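Minutes of the employee benefits meeting, Harnuvitz
December 22, 2018
Break room, Wostholm site

Present: two from the shop floor, one from shipping, two from the office, one from payroll. The night shift sent written comments. Cisden joined by phone for items 2 and 3.

The minutes of the November meeting were read and accepted with one change. Under "Vision", the line saying that contact lenses are covered every year should say every other year, unless the member skips glasses in that period.

## 1. Questions left over from open enrollment

Payroll reported that enrollment forms came in from 386 employees. There are 11 forms still with problems. Most of these are missing a birth date for a dependent or have no signature on the second page. Payroll has called everyone on the list once and will call again after the holiday.

The shop floor asked what happens if a form isn't fixed by the end of the month. Payroll said the employee stays in the plan they had this year, at next year's rate, and can't switch until the next enrollment period unless they get married, have a child or lose other coverage. Shipping said this wasn't clear on the flyer, and that at least one person believed that doing nothing meant no coverage at all. Payroll will post a corrected sheet by the time clock.

There was some talk about spouses who have coverage through their own job. The surcharge for a covered spouse who could get insurance elsewhere stays the same as this year. The affidavit has to be filled out again even if nothing has changed.

## 2. Emergency room and urgent care bills

This took up most of the meeting. The night shift comments were read aloud. Several employees went to the emergency room in the fall and later got separate bills from the hospital, the doctor and the radiology group. In one case the hospital was in network and the radiology group was out of network. The employee was billed $554 for reading an X-ray and had already paid it before asking anyone.

Cisden said that when the hospital is in network, charges from a radiologist the patient didn't choose should be processed at the in-network level. This doesn't happen on its own every time. The member has to call and ask for the claim to be looked at again. If the bill has been paid, the provider refunds the difference once the claim is corrected, and this has been taking longer than it should.

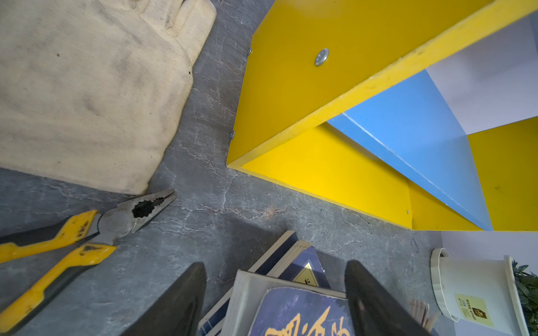
The shop floor asked why the member has to make the call when Cisden already has the claim in front of it. Cisden said the claim comes in without anything linking it to the hospital visit, and a change to the system is planned but has no date. The group asked for that answer in writing.

Office asked how long a member has to dispute a bill. Cisden said 180 days from the date on the explanation of benefits, and that date is often earlier than the date on the bill itself. People should keep the explanation of benefits even though it says "this is not a bill" across the top. A lot of people throw them out.

The copay for urgent care is staying at $40. The emergency room copay goes up to $250 and is waived if the patient is admitted. Being kept overnight "for observation" does not count as being admitted – Cisden confirmed this when asked twice. The group was not happy with the answer and wants it stated plainly in the plan summary.

Agreed:

- Cisden to send a one-page sheet on what to do with a bill from an out-of-network doctor at an in-network hospital.
- Payroll to collect the fall bills from anyone who wants help and send them to Cisden as one batch, with signed release forms.
- Nobody is to be asked to show a bill or talk about a medical visit in front of coworkers. Bills go to payroll in a sealed envelope.

## 3. Payment plans with the hospital

Office had called the hospital billing department to ask about payment plans. Balances can be spread over 12 months with no interest if the patient calls within 30 days of the first statement. After that the account may go to an outside company that charges a fee. There is also a financial assistance form, based on household income and size. People with insurance can apply for it too, for the part they owe themselves.

Shipping asked whether paying in full brings a discount. The hospital told Office that it sometimes does, and that the patient has to ask before paying. There is no set percentage.

It was also suggested that people request an itemized bill for any hospital stay. The regular statement only gives totals by department. One employee found the same lab test listed twice and had it taken off.

Cisden left the call after this item.

## 4. Prescriptions

The mail order pharmacy changes to Niazi at the start of the year. Current refills should carry over, except for controlled medicines, which need a new prescription from the doctor. Members will get a new card. The old card will not work at the counter.

Office noted that people who take a daily medicine should refill before the change in case the first order is late. Payroll was asked whether the plan allows an early refill for this reason. Payroll didn't know and will find out.

The deductible applies to brand-name drugs and not to generics. No change from this year.
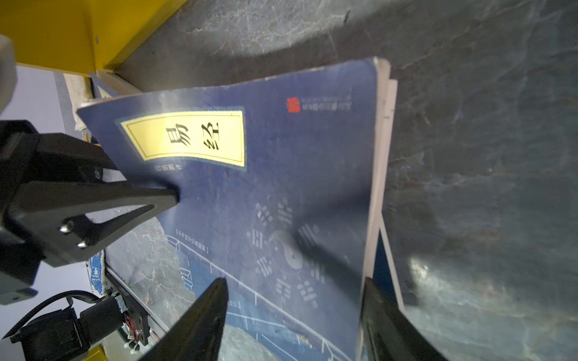
*Paperback with 易经 on the cover.*

## 5. Flexible spending accounts

Anyone with money left in a health account should spend it by the end of the month. Up to $500 carries over and the rest is lost. Glasses, dental work and most first aid supplies qualify. Over-the-counter pain relievers need a prescription to qualify, and the debit card will be turned down without one.

Receipts for this year can be sent in until March 31. A card statement is not accepted as a receipt. It must show the date, the item and the provider.

## 6. Other business

The shop floor asked for the flu shot clinic to be held earlier next fall, and at shift change so that nights can come. Payroll will ask the clinic in Wostholm for dates.

Shipping asked for the benefits phone numbers to be printed on a wallet card. Agreed, as long as it can be done on the office printer.

A request to add a second dental plan was put off until there are prices to compare.

The next meeting will be set when the written answers from Cisden have come in. Payroll will post the date by the time clock.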